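Search the notebook Go
June 22, 2022
Posted by the Wednesday bench, Lalturbridge shared workshop

OK so the Pidis build is back on the big table and I've spent most of the evening on tape. We picked the blue stuff for the grid because it peels up clean, and it does, but the edges are getting chewed where strips cross. Zatow (the vision script) keeps losing the line there!

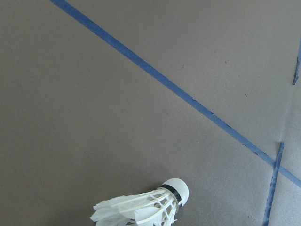

Shuttlecock and tape, wrist camera. Look at the ragged edge by the crossing.

I want fresh strips at the crossings before the next run, and I've put the exposure at 20 for now, down from 40. Cables are my other gripe. I'd like the big loop on the arm shorter, but last October I went too short and yanked a connector, so I'm leaving slack until I've tried the full reach.

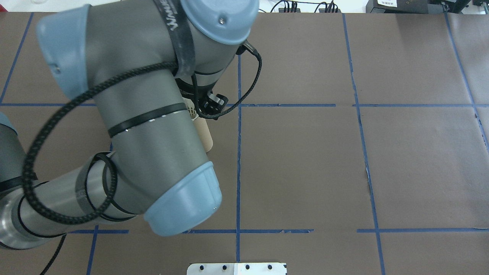 Then it's the grip settings. Preda saves them by slot, so slot 2 is the gentle one for feathers and cardboard, please don't overwrite it (it was a pain to get right). Log is saved as run 546.

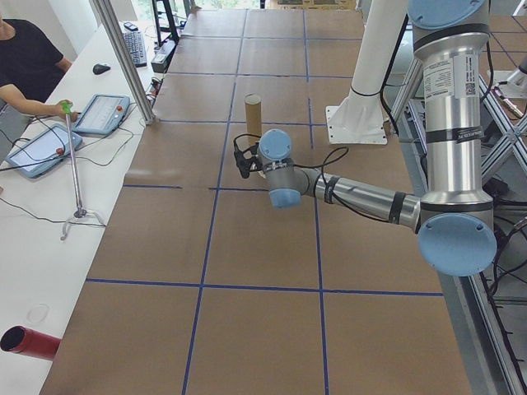

Gripper by the cardboard tube, pendants on the desk.

Still to do: more tape, and a new blade for the cutter.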